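Piststead Hall: checklist for the clothes swap and jumble sale
Used for the July sale. Comments are under each item. Items with no comment were fine.

Checked by: Abelardo Ospina
Started: 7.40 am

1. OUTSIDE AND ENTRANCE

1.1 Front path clear and free of trip hazards
Yes. Moss on the two steps by the bike rack is getting slippery again. Scrubbed with the yard brush, but it needs treating properly before autumn.

1.2 Ramp in place and both bolts down
Yes. The left bolt is stiff. Lift the ramp slightly with your foot and it goes in.

1.3 Front doors open fully and stay open
The right-hand door doesn't hold. The hook has pulled out of the brickwork. Propped it with a sandbag, NOT with the fire extinguisher, which is where I found it when I arrived. Please don't do this.

1.4 Outside light working
Yes.

2. FIRE SAFETY

2.1 Fire exits unlocked and clear on both sides
Main exit clear. Back exit had three bags of donations left against it on the outside. Moved to the store room. They must have been dropped off overnight, so the sign asking people not to leave bags needs to go on the back gate as well as the front one.

2.2 Extinguishers in place, pins in, gauge in the green
Yes to all, once the one from the front door was back on its bracket.

2.3 Exit signs lit
Lit. The one above the kitchen corridor flickers when the kettle goes on. Reported to Pickering, who do the electrics, and they will look at it on their next visit.

2.4 Clothes rails kept away from heaters
Heaters are off for the summer, but the same gap was left so that the floor plan doesn't change in winter. One metre is marked with tape.

2.5 Person on the door knows the evacuation point
Yes. It is the far end of the car park, by the recycling bins. Two of the helpers thought it was the green. It was the green until last year, and the old notice was still up in the ladies'. Taken down.

3. TABLES AND RAILS

3.1 Folding tables locked at both ends
One of the long tables would not lock. Labelled DO NOT USE and stood behind the piano. It should be thrown away, as it has been labelled before and somebody took the label off.

3.2 Table edges free of splinters
Two rough corners on the older tables. Sanded one, taped the other. Delicate knitwear went elsewhere.

3.3 Rails stable when fully loaded
The Kareo rails are good and don't tip. The older chrome one leans if coats are all hung at one end. Put the coats in the middle and shirts at the ends.

3.4 Nothing stored under tables where people walk
Spare bags under the children's table were sticking out. Pushed back - checked again at 10 and they were out again. A cloth to the floor would only hide them, so the bags need to go on the stage.

3.5 Gangways wide enough for a wheelchair or double buggy
Yes, after moving the book table back towards the wall.

4. DONATED CLOTHES

4.1 Pockets emptied
Done the evening before. Found: a door key, tissues, a small sewing kit and one open safety pin. The pin is the reason this item is on the list.

4.2 Children's clothes checked for hood cords and loose buttons
Four items taken out. Any cord round the neck or hood comes out of the sale, even if the rest of the garment is like new.

4.3 Damp or mouldy items removed
One bag. It had been kept in a garage, by the smell of it. Keep these away from everything else and take them to the tip the same day.

4.4 Nightwear has its label
Two pairs of pyjamas had no label and were put in the rag bag.

4.5 Clothes folded and sorted by size
Adults' done. Children's half done at opening time. Sorting by size first and colour second works better than the other way round.

5. KITCHEN AND FIRST AID

5.1 Urn lead not trailing
It was trailing. Moved the urn to the socket by the hatch.

5.2 First aid box complete and in date
Plasters low. The eye wash is out of date and needs replacing. Accident book is in the drawer, with a pen that works.

5.3 Hot drinks kept at the hatch end
Mostly. A second sign on the stage side would help.

6. CLOSING

6.1 Unsold clothes bagged, with no bag too heavy to lift with one hand
Several were too heavy. Use the smaller Prarken sacks next time and leave the big ones for bedding.

6.2 Cash counted by two people and signed for
Done.

6.3 Tables wiped and stacked, no more than six to a trolley
Done.

6.4 Windows shut, lights off, doors locked
Done at 4.15 pm. The small window in the gents' doesn't close fully and has been reported.

To put right before the next sale: door hook, eye wash, sign on the back gate, broken table, moss.

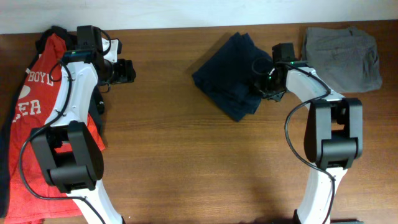

Raili Eskola adds that the broken table can go in her van on the next tip run, and asks for item 4.1 to be done twice, by different people. She found a needle in a coat hem while she was bagging up at the end, and would like hems and cuffs checked along with the pockets.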